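# Blue pads, puffer jackets and a lot of doubt

Brigitta Mösli has been testing hand-held grippers since March, and she doesn't sound like someone about to place an order. We talked on the phone for an hour, mostly about cloth.

"Everybody's demo is a cube," she says. "Foam cube, wooden cube, a mug if they're feeling brave. Then you put a jacket under the thing and the sales deck goes quiet." 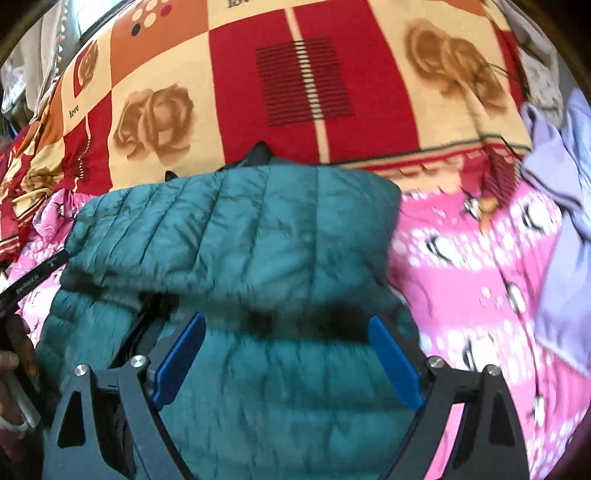
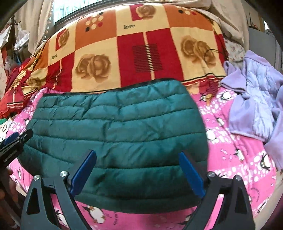 *Blue finger pads on a teal quilted jacket, bunched up in the first picture and folded in the second.*

Her shortlist came down to two sets of fingers, one from Wallier and one from Ristard. Wallier claims its pads are good for 1,000 grasps before the grip changes. Mösli asked what they had been grasping and never got an answer she liked.

"Quilted nylon is mean," she says. "It's slick, and it squashes. You close on it and you think you have a good hold, but you may only have the filling pushed out of the way and a bit of shell between the pads."

So is the angled finger a mistake? She won't go that far. A narrow V gets into a fold well enough, she says, and she prefers it to the wide parallel jaws she tried from Hauser. What bothers her is the scoring. Ristard counts a grasp as good when the jaws stop moving. She counts it when the sleeve ends up where it was supposed to go – a much smaller number.

Selina Eberhard, who goes through the recordings, has her own complaint. Of 3,554 clips in the comparison, she threw out 249 over blur or a blocked view of the pads.

"People tell me that's low," Eberhard says. "Low compared to what? The hard grabs are the ones where you move fast, so those are the ones I lose. I don't trust the averages much after that."

She would also like a less curved lens. Mösli disagrees and wants the wide view kept, because a narrow one loses the rest of the garment. They had clearly had this argument before.

A third set of fingers, from Trinadel, is due in roughly 20 days. Mösli has read the data sheet.

"It says 'handles any textile,'" she says. "Fine. I have a jacket."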